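Trelthorpe Weekly
News Schools Homes Food Opinion Letters
Homes > Interiors > Ceilings and Walls

The ceiling everybody told her to cover up

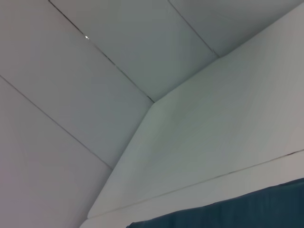

"I was sold a quiet room"

She wants it on record that she never asked for a panel ceiling. She asked for a quiet room. The man from Nartey, the firm that fitted it, came out in March with a sample under his arm and told her the panels would take the edge off the noise from upstairs.

"He knocked on it with his knuckle," she says. "As if that proved something. You can knock on a door and it doesn't tell you what you'll hear through it."

She rents out the ground floor of her building in Trelthorpe as a workroom, and for years the ceiling was old plaster with a brown stain in it the shape of a boot. She is not sentimental about the plaster. The new panels are big, pale gray and flat, with thin dark seams where they meet, and she will admit they look clean. Her complaint is with everything that was promised on top of that.

"The brochure said it would feel taller. It's the same height. I own a tape measure."

I ask whether the room is at least quieter. She thinks about this for a while.

"I can still hear the chair upstairs when somebody pulls it back. I used to hear the chair and the footsteps. So maybe I paid for the footsteps."

What she paid was $118 a panel, before labor. The estimate had it at three days. It took four, and she lost a booking over it.

The color question

The product is called Bakatmont, and it was sold to her as a neutral gray. She has a lot to say about the word neutral.

"Look at it in the corner. One piece looks blue to me and the next one over looks almost pink. I called them up and they said it was the light. Fine, it's the light. I have light in that room every day, so when do I get the gray?"

To be fair to the company, a smooth pale surface will pick up whatever is near it, and panels that meet a white wall at different angles will never all look alike. I put this to her. She had heard it already, from the fitter, and was no more impressed the second time.

"Then put it in the brochure. Put 'will look like several colors' under the picture."

The seams are the one thing she has come around on. Her tenants at Prerna, a small sewing business, told her to hide them with trim. She got a price for the trim and decided she could live with a dark line.

"People told me it would look unfinished. It's a ceiling. You see where one piece stops and the next one starts. I don't know why that has to be a secret."

Would she do it again?

She doesn't care for the question, and says the people who ask it usually want a yes so they can go and spend their own money. Her advice is narrower than that. Get two samples and leave them in the room overnight. Hold them up high, where they'll be, and don't judge them flat on a table. Have the seams drawn on paper before anybody cuts, and ask what happens at the corner, where the lines run in toward the wall and a crooked one is going to show.

"Mine are straight," she says. "I'll give them that. I checked."

And the noise? She has stopped expecting much. There's talk of a rug for the upstairs floor, which would cost less than a single panel and which, she points out, she suggested to begin with.

"They told me a rug wouldn't do anything. They don't sell rugs."

3 comments | Shared over 118 times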